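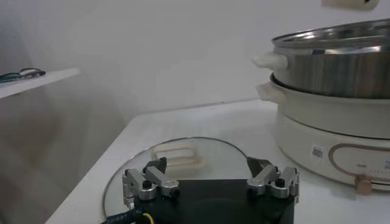 Otis Escobedo wrote in to say he'd finished Fiore twice before he noticed the lighthouse could be climbed, and was there anything else he'd missed? Loads, Otis! His message got us to sit down and update this page.

What is Fiore?
A cosy exploration game from Rituson, set on an island you restore one garden at a time. It's lovely, and much bigger than it looks.

Which consoles is it on?
Just the Brirel for now. A PC version has been announced for January and we can't wait to try it with a mouse.

Can I play with a friend?
Yes! Up to 2 players on the same sofa. Online play isn't in yet.

How long does it take?
The main story took us 20 hours, but we kept wandering off to look for seeds (there are 60 kinds, and the night-blooming ones are gorgeous).

How do I get into the lighthouse?
Save 3000 petals and talk to the ferryman after dark. He won't mention it during the day.

Will my save carry over from the demo?
It will, as long as you use the same profile. Hats don't transfer, sadly.

Is Nulen part of the same series?
Same studio, same composer, separate story. Play them in either order.

Does it have subtitles?
Yes, in three sizes, and you can change the text colour too. Look under Options, then Comfort.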